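Birdale Table Covers: Owner's Guide
Section 4. Fitting, Setting Out and Care

4.1 Scope

This section covers the placing of a printed cover on a table, the removal of storage folds, the arrangement of mugs and other household items on the covered surface, and routine cleaning. It applies to all Birdale printed covers sold by the piece or cut from the roll. Covers with an elastic edge are treated in Section 5. For choosing a size, see Section 2.

The word "cover" means the fabric piece. "Liner" means the felt or foam layer placed under it. The Jaline liner (part no. 424) is sold separately and is not needed for steps 1 through 7 of the fitting procedure.

4.2 Before fitting

Clear the table completely. Wipe the top with a damp cloth and dry it. Check the edges and corners by hand for splinters, raised screws or loose trim.

If the table has leaves, lock them before the cover goes on. A leaf that moves under the cover will pull the fabric into the joint, and the resulting crease is difficult to remove without taking everything off again.

CAUTION: Do not fit a cover over a table with a gas or alcohol burner set into the top.

CAUTION: Keep the hanging edge clear of floor heaters, pedal bins and the path of doors.

NOTE: New covers may release a small amount of surface dye at the first wash. On a white or unsealed tabletop, wash the cover once before use, as described in 4.6.

4.3 Fitting the cover

1. Unfold the cover on a clean bed or floor and find the care label. The label is sewn to the underside at one short end.

2. Lay the cover across the table with the label facing down. Do not drag it across the top from one end.

3. Center the cover by comparing the hang at opposite sides. The standard drop is 7 inches on all four sides. On a table pushed against a wall, the drop on the wall side may be reduced and the excess brought to the front.

4. Turn the cover so that the printed lettering, if any, reads from the side where people most often sit. On patterns with scattered motifs and no single direction, any orientation is acceptable.

5. Smooth the fabric from the center outward with the flat of the hand. Work toward the long sides first, then toward the ends.

6. Lift each corner, let it fall, and check that it hangs freely.

7. If clips are used, fit one at each corner. Do not stretch the fabric to reach the clip. A stretched cover will bow along the hem within a short time and the print will run out of line with the table edge.

Some folds from packing will remain after step 5. Light folds drop out in normal use. For heavier folds, use one of the methods in 4.4.

4.4 Removing folds and wrinkles

A long fold across the width of the table is the most common result of storage in a drawer. It has little effect on appearance once the table is in use, but it can tilt a light cup or catch the foot of a stemmed glass. Remove it before setting out anything that tips easily.

Method A, hanging. Hang the cover over a smooth rail overnight with the fold clear of the rail. This method is suitable for all fabrics.

Method B, damp smoothing. Lightly mist the fold with clean water, smooth it by hand, and leave the cover flat until it is dry. Do not set anything on the damp area.

Method C, ironing. Place the cover face down on an ironing board and iron the underside at the setting given on the care label. Move the iron in the direction of the weave.

CAUTION: Never iron a cover while it is on the table. Heat passes through the fabric and can mark varnish, wax and laminate.

CAUTION: Do not iron directly over printed lettering or raised print from the face side.

NOTE: Small wrinkles near a corner usually mean that the cover is off center. Repeat steps 3 and 5 before trying any of the methods above.

4.5 Setting out household items

The items in daily use on a table should be kept in one row along the far side, leaving the near part of the cover free for work or meals. The row is easier to maintain than a group in the center, and it allows the cover to be wiped without moving everything at once.

Set mugs with the handle turned to the side, parallel to the table edge. Tall items go toward the ends of the row. Items that are lifted often, such as a mug or a salt shaker, are placed where they can be reached without passing a sleeve over the others.

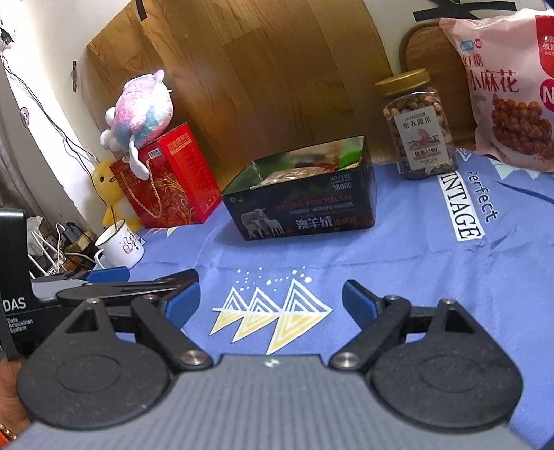 Leave a hand's width between the row and the table edge. On a table against a wall, this distance can be reduced. Where children use the table, increase it, and keep hot drinks out of the row altogether.

When an item is moved, lift it clear of the cover. Sliding a mug or a bowl across the cloth draws the fabric along with it and forms a ridge in front of the base. Unglazed pottery will also wear the print. If an item must be slid for reasons of weight, place it on a tray and slide the tray on a folded towel.

Hot items require a mat or trivet. The cover alone gives no useful protection to the tabletop, and the liner is rated for table warmth only. A pan taken straight from the stove should not be placed on the cover, with or without the liner.

For patterns that have a strong motif at one end, such as large geometric shapes or a vertical strip of lettering, some owners prefer to leave the motif uncovered. This is a matter of taste and has no bearing on wear. Where the same spot is used every day, turn the cover end for end at each wash so that the wear is shared.

Using the liner

1. Remove the items and the cover.
2. Unroll the Jaline liner with the textured side against the tabletop.
3. Trim the liner flush with the table edge. Use scissors and cut away from the table. Do not use a knife on the tabletop.
4. Refit the cover as in 4.3.
5. Replace the items, starting with the heaviest.

NOTE: With the liner in place, a full-size cover hangs slightly shorter on all sides. This is normal.

4.6 Cleaning

Daily. Shake out crumbs or lift them with a soft brush. Wipe small marks with a damp cloth, working toward the middle of the mark.

Spills. Lift the nearest items first. Blot with a dry white cloth until no more liquid is taken up, then blot again with cold water. Raise the edge of the cover and dry the tabletop underneath. Trapped moisture can cloud a wood finish.

Wash. Wash the cover separately, inside out or folded face inward, on a gentle cycle in cold water. Use a mild liquid detergent. Do not use bleach or any product containing optical brightener, which will shift blue and violet grounds toward gray.

Drying. Hang by the short end in shade. Tumble drying is permitted only if the care label shows the symbol for it. Remove the cover while still slightly damp if it is to be ironed.

Candle wax. Let the wax harden and lift it with the edge of a plastic card. Treat what is left with an iron at low heat between two sheets of plain paper, on an ironing board.

CAUTION: Test any stain remover on the underside of the hem before use. Dark and saturated ground colors are more likely to lose color than the white parts of the print.

4.7 Storage

Roll the cover around a cardboard tube with the print facing outward. If it has to be folded, fold it loosely and change the fold lines each time. The Vidal storage tube takes up to four covers of standard size. Tubes are 17 inches longer than the widest folded cover in the range, so that the end caps do not press on the hem.

Store in a dry place away from direct light. Do not store a cover in the plastic sleeve in which it was supplied.

4.8 Troubleshooting

Cover slides toward one side: The drop is uneven or the tabletop is polished. Center the cover again. Fit clips or use the liner.

Ridge in front of a cup or bowl: The item was slid. Lift it, smooth the fabric outward, and set it down.

Print not parallel to table edge: The cover was stretched at one corner. Release all clips and repeat steps 5 through 7.

Fold returns after smoothing: The crease was set by heat or long storage. Wash the cover and use Method C while it is still damp.

Color on a damp cloth when wiping: Surface dye is still present. Wash separately once more. If color transfer continues after the second wash, contact the Irkside service desk and quote the number on the care label.

Section prepared by Karla Huerta, Irkside. Revised 14 Aug 2022. Replaces the January issue of this section.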